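Packaging and Shelf Life: Course Notes
Unit 4. Barrier films for small-portion foods

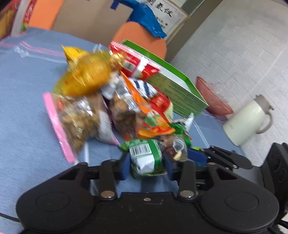
Page 287

4.1 Water vapor transmission

Dry snacks soften once water activity passes a critical value, which depends on the product. The rate of gain is set by film permeability, exposed area and the humidity difference across the film. Small packs do worse than large ones – area per gram rises as the pack shrinks.

4.2 Seals

Most early failures start at the seal. Check for wrinkles, trapped crumbs and uneven jaw pressure before blaming the film. In the Stulside storage trial (Postma and Neagu), 2000 packs were held at high humidity and nearly all leaks were at the end seal.

4.3 Reading

Postma, chapter 2. Bring the Trolia data sheet in May.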